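Bread label comparison, entry 13
Monday, May, started 9:20 a.m.

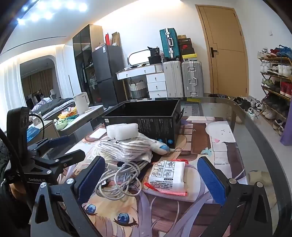
Table with the mat down and the black box open behind.

Picked up from Friday's list. The question was how far apart the sliced breads are on salt and fiber once everything is put on the same footing. The packs don't make that easy. Uscombe gives its numbers per slice, Galtholm per two slices, and the Brollell loaf gives both but in type so small I had to use the magnifier. Converted everything to 100 g before writing anything in the sheet.

Weighing first. The printed slice weight on the Uscombe wholemeal is not what comes out of the bag. Slices from the middle of the loaf were heavier than stated and the ones next to the heel were lighter. Weighed 20 slices across two loaves, leaving out the heels. If you go by the pack you undercount, and most people eat from the middle first. Same check on the Galtholm seeded came out close to the printed figure, so no correction there.

Scale note: zeroed with the paper liner on, then again after the first ten slices, when it had drifted by a gram. Replaced the batteries and redid those ten. The earlier set is crossed out in the sheet but still readable. Please don't delete it.

Salt. The Brollell white is the highest of the lot, and two slices plus a salted spread gets you a good way to what I'd want from a whole lunch. Galtholm seeded is lower than I remembered from the winter round. I went back to the old sheet and the recipe has changed: sunflower seed has moved up the ingredient list and there is no malt vinegar now. So the winter numbers for that one can't be carried over. I've marked the row in yellow.

Fiber. Wholemeal beats seeded, as before. The seeded loaf is mostly white flour with seeds through it and on the crust, and a fair amount of the crust seed ends up in the bottom of the bag. Swept out one bag and weighed it: 3 g. Not enough to change the ranking but I put it in the remarks column.

Sugar. Less in it than I expected. All of the loaves have a little, and the differences are inside what I'd call rounding. I'd drop this column from the handout. It takes up room and people will stare at it when they should be looking at salt.

Toasting. Did this after lunch because somebody asked at the last talk whether toast has fewer calories. Toasted six slices of the wholemeal on setting 3 and weighed before and after. Weight goes down, which is water leaving. The per-100 g figure goes up for the same reason, and the slice as eaten is the same slice. Need a plain way to say that in the handout. First attempt: "Toasting dries the bread. It doesn't take the calories out."

The Gashaw flatbreads are a separate problem. One flatbread is sold as one serving, but it's a big one, 300 calories on the label, and it was put in the same column as single slices in the draft. Moved to its own line. Would be fairer to compare it with a two-slice sandwich. Haven't done that yet.

Total labels entered so far: 29. Two of those are the same loaf in different bag sizes with slightly different numbers printed on them. Rechecked both, no typing error on our side. Left both in and flagged.

To do
Weigh the Brollell slices, only the label figures are in.
Flatbread against sandwich, same filling in each.
Get a second bag of the Galtholm to make sure the new recipe is on all sizes.
Cut the sugar column from the handout draft.
Leftover slices are bagged in the freezer, top drawer, marked with the entry number. Fine to eat except the toasted ones, which I threw out.

Stopped 4:10 p.m. Sheet saved under the same name as last time with the entry number on the end.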